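Two Arms, One Table, One Clock
Hakmont's planner stops treating the second manipulator as an obstacle

10 January 2019

Most dual-arm work cells run on a polite fiction. Each arm has its own planner, and each planner models the other arm as a moving obstacle. When both want the same space, one waits. The method is easy to certify and slow to finish anything.

Drundent, the planning package Hakmont put into limited release in September, takes the other route. It searches the joint space of both arms at once and assigns every waypoint a time on a shared clock. Development has been done almost entirely in simulation, on a framed white tabletop set with a few tools and an upright board.
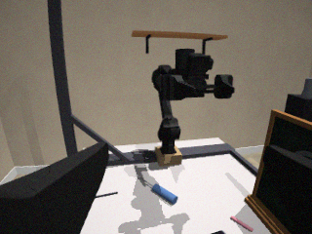

Mac Mathúna, whose own scheduler keeps the arms separate, is unconvinced: a joint search looks fine until a single encoder drops out, and then both arms have to stop where one would have done.

Hakmont does not dispute the point. Its answer is a fallback layer that holds a precomputed stop trajectory for each arm, refreshed every 8 milliseconds. If either arm misses 2 refreshes in a row, both follow their stop trajectories.

The harder problem is search cost. Two arms with 6 joints each give a 12-dimensional space, and sampling it evenly is hopeless. Drundent plans each arm alone first, overlays the results, and opens the full space only for the stretches where the two paths conflict. Median planning time on Hakmont's internal test set is 440 milliseconds.
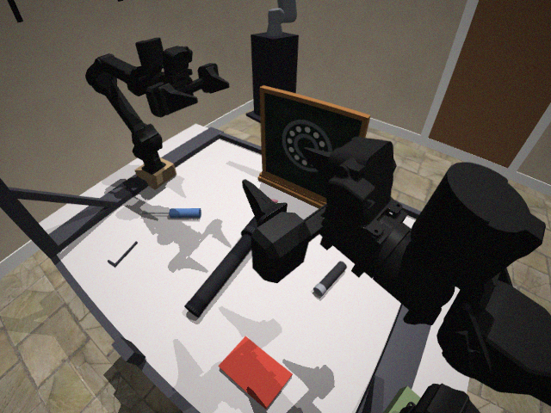 What the cameras miss

Perception feeds the planner through a voxel map, and the upright board is the awkward case. From many angles it hides part of an arm, and a naive map marks the hidden region as free. Drundent keeps three states - free, occupied and unknown - and charges a path for crossing unknown space.

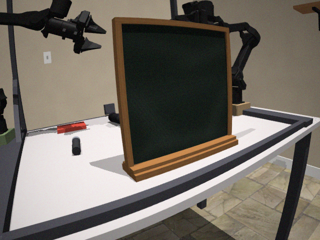

The charge is tunable, and tuning it is tedious. Set too high, it sends the arms on long detours over the top of the board. Set too low, it lets a gripper pass close to an edge whose position is only estimated. The current release ships with one value for the whole workspace. A per-region setting exists in the development branch but has no interface beyond a text file.

Arm geometry comes from the joint readings, so the planner knows where each link is even when no camera sees it. Loose objects get no such help. Once something drops out of view, its last pose is kept and its bounding volume grows with time. 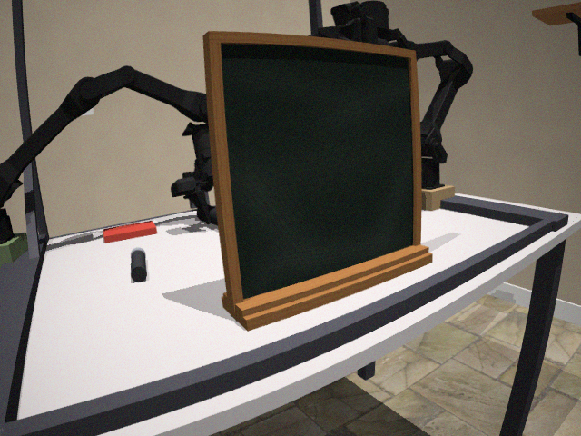 Growth stops at a fixed limit, after which the planner requests a new view before moving either gripper into that volume. Villinance, which is testing the package on its own simulated cell, has asked for the limit to be set per object class. Hakmont has the request scheduled for the next release, along with a log viewer that shows both arms on one timeline.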